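Review: Nesow Bench Rules for Hand-Held Gripper Work, second edition
Reviewed by Elias Hourani, Apr 30, 2025

Nesow sells its bench rules as a 21-page booklet with a wall sheet and a pack of log cards. We bought the set in January for our room at Dunusari, where people record table tasks with hand-held grippers. I have used it on almost every shift since.

The first section covers the table. It asks for a plain surface, only the objects the task calls for, and a written start position for each one. We had been doing the first two and skipping the third. The booklet also says to look at the view from the gripper before you begin, and to note which screens and people fall inside it. That check is the one I would keep if I had to drop the rest.

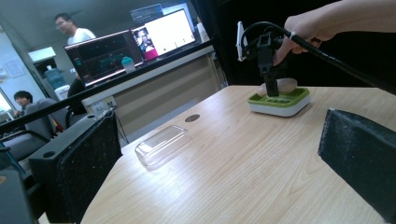
Gripper view across the table, with the clear container in the middle and the desk and screens behind.

Section 2 is on cables, and it is the best part. Rule 7 wants the cable led away from the working side and held clear of the objects. Rule 8 says to stop if it crosses the object you are about to pick up. Both are short enough to remember with your hands full.

The two-hand section is weaker. It tells you where the idle gripper should wait only when the operator is standing. Most of ours sit.
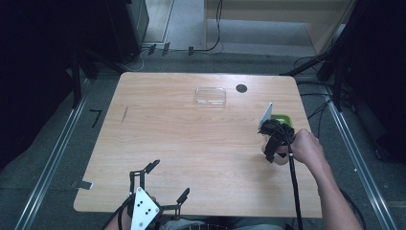
Solveig Solheim, who runs our other room, wrote her own line on the wall sheet for seated work: idle hand low, fingers open, away from the object. I would like to see something like it in the next edition.

Clear plastic gets a single paragraph. It says to choose a surface that contrasts with the object, but gives no advice for a see-through box on pale wood. The older Rawashdeh guide handles this better, though it has nothing on cables.

The log cards are fine. There are 19 boxes on each and we fill in maybe half of them. The wall sheet is printed too small to read from a chair.

Rating: 4 out of 5. Buy the booklet by itself if they will sell it to you that way.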